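The Orange Tablecloth

By the time I was nine I had decided that my aunt's craft fair table was the best place in the whole world, and I am forty-odd now and not sure I was wrong. 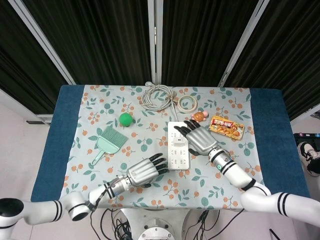 She bought the tablecloth in Ondale, at the closing sale of a shop that had sold nothing but fabric for 64 years. It had little orange fruits all over it (oranges, she said; kumquats, said my uncle, and they kept that up for most of a decade) and leaves of a green that was nearly blue. She loved it so much she bought it before she had a table to put it on! The table came later, and the blue edging after that, and then the fair itself, which was in Zallthorpe every August in the old theater hall with the black curtains.

My aunt did not make anything to sell. People were always surprised by this. The other tables had quilts and soap and jars of honey, and ours had whatever she had found that month and wanted somebody else to love. She called it the Table of Good Things. You paid what you liked, or you traded, and trading was really the whole point. If you brought her something and could tell her why it was good, she would let you take something home.

I was the helper. I got to set it out, and oh, I took that seriously. The hall opened to us at seven in the morning, when it still smelled of floor wax and the coffee hadn't started, and I would shake the cloth out over the table and run my hands down it until every orange lay flat. Then the unpacking. Out of the box came things that had no business knowing each other: a ball, a brush, a turtle, a roll of tape. I would put the ball down first, always, to see if the table was level. If it stayed put we were in business.

"Brush next to the ball," my aunt would say from behind her newspaper.

"Why?"

"Green likes company."

She was right, too! A bright green ball by itself is a bright green ball, but put a mint-green brush near it and the two of them look like they've been planning a trip. I still do this at home. My kitchen windowsill is arranged entirely on the principle that green likes company, and visitors always stop and look at it without quite knowing why.

The turtle was mine to place and I never put it in the same spot twice. It was a small orange toy with a round shell, and it blended so well with the fruit on the cloth that little kids would gasp when they found it. That was the best sound of the day. You'd see them come up with their chins at table height, bored, being dragged toward the honey, and then the eyes would stop moving and they'd go "Oh!" and I would feel like I had invented turtles.

We never traded the turtle. People offered. A boy once offered his shoes, both of them, and his mother had to be fetched. A woman in a yellow raincoat offered a music box from a place called Makell, up the coast, and I watched my aunt wind it and listen to the whole tune with her head on one side. Then she wound it again. Then she said it was beautiful, it truly was, and she gave it back and talked the woman into the egg cups.

The year I want to tell about is the one when the lights went.

It was early afternoon, the busiest part, with 400 people through the door already according to the man with the clicker. There was a pop somewhere above the stage and the whole hall went black. You have never heard a crowd so quiet. Then somebody laughed, and somebody's baby started up, and a voice near the door said the street side still had power if anyone had a cord long enough to reach it.

"Well, now," said my aunt.

She had been carrying a power strip and a bundle of cable in the box for three fairs running. I had laid them out every time, cable coiled at the back, strip down the middle, and every time I'd asked her who on earth would want those when they could have egg cups. And every time she'd said, "Somebody will be so glad."

I found them by feel. I knew that table so well that I didn't even bump the turtle. I passed the cable over my head and it went hand to hand down the row, past the soap, past the quilts, with people calling out "Got it!" and "Here, higher!" until it reached the door. It wasn't long enough, of course. But the honey man had another one in his van, and the candle people had a third, and we used up our whole roll of tape sticking the thing down so no one would trip.

Then our strip clicked on, and somebody plugged in a lamp.

Just the one at first! A little bedside lamp with a pleated shade, seventy cents on its sticker, from the table across the aisle. It lit our cloth and nothing else, and all those oranges came up out of the dark like they were hanging on a tree. Then came another lamp, and a string of paper lanterns, and an old Babaei radio the size of a bread box that took a full minute to warm up and then played a waltz. Everybody drifted in from the far ends of the hall and stood around our table. People who had been selling next to each other for years and never said more than good morning were sharing a bag of snacks and arguing happily about whether those were oranges or kumquats.

My uncle won that one, by a show of hands. My aunt demanded a recount.

When the lights came back on people groaned. I remember that so clearly, a whole hall of grown-ups groaning at electricity! We stayed open an extra hour anyway, and at the end of it a young man in overalls came and asked what we'd want for the strip and the cable. He was moving into his first place, he said, and the only outlet was behind the stove.

My aunt asked him what he had. He turned out his pockets and came up with a bus ticket, a key and half a pencil, and then he said that he could carry the table to the car for us.

She looked at me. It was my call, apparently, for the first time ever.

"Both ends?" I said.

"Both ends," he said, and I went to get the box.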